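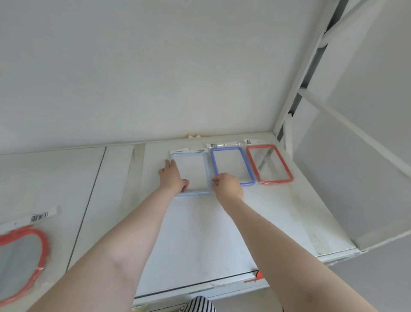
Posted in: Movies, Superheroes, Rewatches

I finished rewatching the whole Hillwood series last night, all 11 films, in release order. It took most of the fall. I had seen the first six in theaters and then lost track, so a good part of this was new to me.

The early ones hold up better than I expected. The effects in the first film look cheap now, but the story is easy to follow and it's over in less than two hours. You meet Captain Firham, he loses his brother, he gets the suit, he fights one villain. I wish they still made them that way.

Things get messy when Bitar shows up. I know he's the favorite of a lot of fans and I understand why, but he has a speech in every movie and they get longer. My cousin Nabil Chamoun thinks the fifth film is the best of them all because of the train sequence. I'd put it third. The train is great. The 20 minutes before it are people in an office explaining a map.

My order, top to bottom, for the ones I'd watch again: the second, the first, the fifth, the ninth. I could skip the rest. The seventh was so dark I had to close the curtains to see who was fighting.

There's a new one coming in December, and the talk is that the original Firham suit is back after they dropped it two films ago. The forum I read has a thread on it with more than 1,000 replies. I read the first few pages and it was mostly people arguing about the color of the boots. The director has said very little. The trailer shows the suit for one second, from behind, so it could be a flashback.

Tala wants to see it opening night. I'd be happy to wait a week and get a decent seat, but she has never missed one and I'm not going to be the reason she starts. We'll probably do the late show.

I haven't decided if the Statitz cartoon counts as part of the series. It ran for 2 seasons and the third film refers to it once. If I do watch it, I'll write it up separately.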